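3.2 Plots and seed head retention

The study used 12 border plots at the Fandstead site, all on the same silty loam and all planted two seasons before recording began. Each plot held coneflower, teasel, wild marjoram and tansy in equal shares. In half of the plots the stems were left standing after flowering. In the other half they were cut to ankle height in October and the cuttings were removed. Treatments were assigned by draw within pairs of neighboring plots, so that shade from the eastern hedge fell on both treatments alike.

Seed heads were tagged before the first frost. A total of 752 heads were tagged in the standing plots, and each was scored once a month from November to March as full, partly emptied, empty or fallen. Scoring was done by Srisuk and Phetsri, who each covered the same 80 heads in the first round to check agreement. Where the two scores differed, the lower one was kept. Heads lost to wind were recorded as fallen and left where they lay, as ground-feeding birds continue to use them.

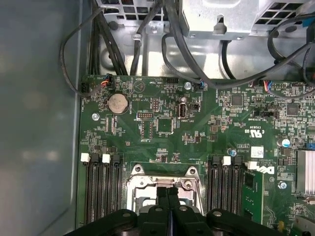

Bird visits were recorded from a fixed point at the north gate, starting at sunrise and ending two hours later. A visit was counted when a bird landed on a stem or fed on the ground within the plot edge. Birds that passed through without feeding were left out. Visits by mixed flocks were entered under each species separately, and the observer noted which plant was used first. No supplementary food was offered at the site during the study, although feeders in nearby gardens could not be controlled.

Marjoram emptied first in every pair, followed by tansy. Teasel heads held seed longest and were still in use in March – mostly by goldfinches. Coneflower was intermediate, but its stems broke more often than those of the other species, and much of its seed was taken from the ground. The cut plots drew few visits after November. We treat the difference between treatments as a difference in food supply, while noting that standing stems also offer perches and some cover from wind.

Stem breakage was not recorded by cause. Snow load and wind damage are therefore combined in the analysis, and the coneflower results should be read with this in mind.

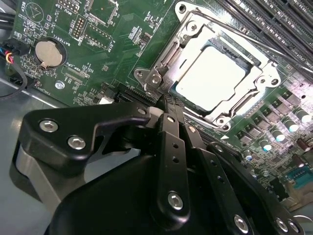
Figure 2. Processor seated in its socket on a green motherboard, with black fingertips at the lower-left lever.

Spring cutting took place in late March, after the last scoring round. All standing stems were cut by hand and stacked beside the hedge until May to allow overwintering insects to leave.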